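# Trumum — corpus de instruções de manutenção doméstica

Versão dos dados: 7
Língua: português europeu
Responsável pela documentação: Santosh Dubey
Entidade depositária: Arquivo Vanags
Última revisão deste ficheiro: 30 de janeiro

## Resumo

O Trumum reúne 3 000 textos instrucionais curtos, em português, sobre limpeza, conservação e pequenas reparações em casa. Os textos provêm de folhetos, boletins de condomínio e cadernos manuscritos cedidos ao Arquivo Vanags por particulares e associações locais. Destes, 2 000 encontram-se anotados ao nível da frase; os restantes são distribuídos apenas com metadados bibliográficos.

O corpus destina-se ao estudo do imperativo, do infinitivo com valor de ordem e das construções impessoais em textos de uso prático. Pode servir igualmente a investigação em história do quotidiano, com as reservas indicadas na secção «Limitações».

## Conteúdo

| Ficheiro | Descrição |
|---|---|
| `textos.jsonl` | Texto integral, um documento por linha |
| `anotacao.tsv` | Anotação sintática e pragmática por frase |
| `fontes.csv` | Proveniência, data estimada e tipo de suporte |
| `glossario.md` | Termos regionais e variantes gráficas |

Cada documento recebe um identificador estável, composto pela sigla do fundo e por um número de ordem. Os identificadores retirados numa versão não voltam a ser atribuídos. O campo `data_estimada` fica vazio quando o suporte não permite datação segura — situação frequente nos cadernos manuscritos.

## Critérios de transcrição

A ortografia original foi mantida, incluindo as grafias anteriores ao Acordo Ortográfico. As abreviaturas foram desdobradas entre parênteses retos. Correções feitas pelo próprio autor do manuscrito surgem na sua forma final, e a forma rasurada é conservada no campo `variantes`. As passagens ilegíveis são assinaladas com `[...]`, sem tentativa de reconstituição.

Não foram transcritos nomes de moradores, números de porta nem contactos telefónicos. Sempre que a supressão afeta a leitura, utiliza-se a marca `<SUPR>`.

## Esquema de anotação

A unidade de anotação é a frase gráfica. A cada frase corresponde uma etiqueta de modo verbal (`IMP`, `INF`, `IMPES`, `OUTRO`) e, quando aplicável, a identificação do instrumento, do objeto e da superfície. O esquema foi fixado em junho, após uma fase de ensaio conduzida com o grupo de linguística da Pulent.

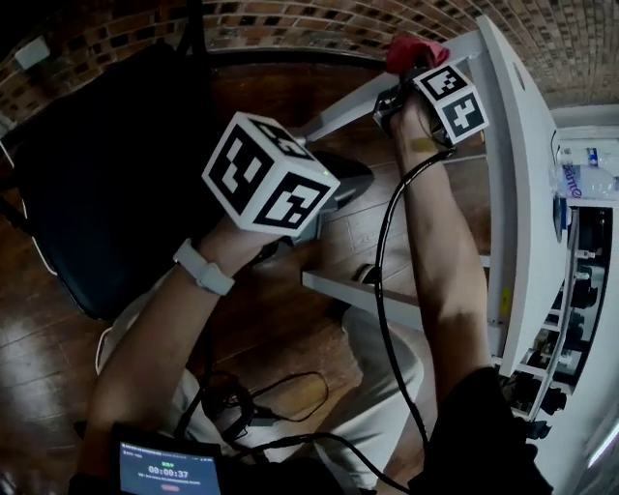 A distinção entre instrumento e superfície é a que mais divergências suscita entre anotadores. Em frases como «passe o pano pela borda da mesa», a etiqueta `INSTR` cabe a «pano» e a etiqueta `SUP` abrange todo o sintagma «borda da mesa», com o núcleo em «borda». Um pano vermelho encostado à borda de uma mesa branca, como o da fotografia, admite ainda a leitura em que o pano é o próprio objeto da ação («dobre o pano», «retire o pano»); nesses casos emprega-se `OBJ`, e o adjetivo de cor é incluído no intervalo anotado. Quando a frase não permite decidir entre as duas leituras, regista-se `INSTR|OBJ`.

As frases coordenadas são divididas apenas se os verbos tiverem modos diferentes. As notas de rodapé e as legendas dos folhetos são anotadas em separado, com o atributo `zona=margem`.

## Limitações

- O fundo Brivstead, composto por folhetos traduzidos do inglês, apresenta decalques que não devem ser tomados como representativos do português da época.
- Os cadernos manuscritos estão sobrerrepresentados nos textos sobre roupa e cozinha.
- A anotação de `IMPES` é menos consistente nos documentos transcritos até à versão 3.

## Acesso e citação

A utilização é livre para fins de ensino e investigação, mediante menção do Arquivo Vanags e do número da versão. A reprodução dos fac-símiles carece de autorização escrita. Os pedidos são apreciados no prazo de 10 dias úteis.

Citação recomendada: *Trumum — corpus de instruções de manutenção doméstica*, versão 7, Arquivo Vanags.

Os erros de transcrição devem ser comunicados com indicação do identificador do documento e da linha em causa.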